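Surface wiping cell (Ruro pattern)

From the Amemitz workshop reference, machine set-up and care section

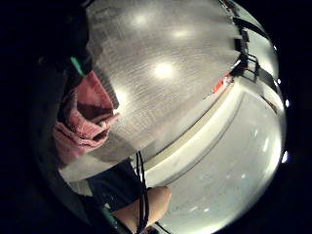 One reader's comment on the September version of this article objects that the word "cell" flatters the thing, that half of the set-up is a person with a cloth, and that the maker's claim of a machine ready for work in 50 minutes leaves out everything that has to be done by hand first. The comment was kept because the objection is a fair one.

A surface wiping cell is a small robot station that cleans or dulls a smooth metal surface by drawing a pad across it. The Ruro pattern, sold by Skosisia, is the kind most often met in small workshops. It has one arm, a pad holder, a force sensor at the wrist and a control box. Its makers describe it as self-adjusting. Users tend to describe it as adjustable, and the difference matters to whoever has to look after it.

Setting up

The arm is bolted down and levelled before any power is applied. The pad holder is then fitted and the force sensor set to zero with the pad hanging free. Skosisia's handbook gives a single zeroing as enough. In practice the reading drifts as the wrist warms, and a second zeroing after the arm has run for a while is common. The handbook does not mention it.

Next the path is taught. The arm is led by hand along the surface and the controller joins the points. On a flat sheet this works well. On a strongly curved part the joined path cuts across the bulge between points, so the pad presses hard in the middle and barely touches at the ends. Adding points helps up to a limit of 500, after which the Ruro controller refuses more without saying why.

Pressure

The pressure setting runs in steps from 0 to 4. Step 2 is the factory choice. The steps are not tied to any stated force, and two machines on the same step may not press alike. A trial pass on scrap is the only check that can be trusted.

Looking after it

Pads are changed when they glaze. The sensor cable should be followed by eye along its whole length at each pad change, as it chafes where it leaves the wrist. Grit under the pad plate gives long fine scratches which are easily blamed on the path, and a good deal of time has been lost re-teaching paths that were sound.

Repair

The wrist seal can be replaced without removing the arm. The sensor cannot, whatever the Halim supplement says — its drawing shows an earlier wrist with a wider opening. After either job the zeroing and the trial pass are done again from the start.

Claims and doubts

Skosisia states that the cell finishes curved work as evenly as a skilled hand. No test supporting this has been seen by the editors, and the sales sheet shows only flat samples. The Halim supplement repeats the statement with no source.

Last revised 25 Nov 2023

See also: force sensor drift; pad glazing; teaching by hand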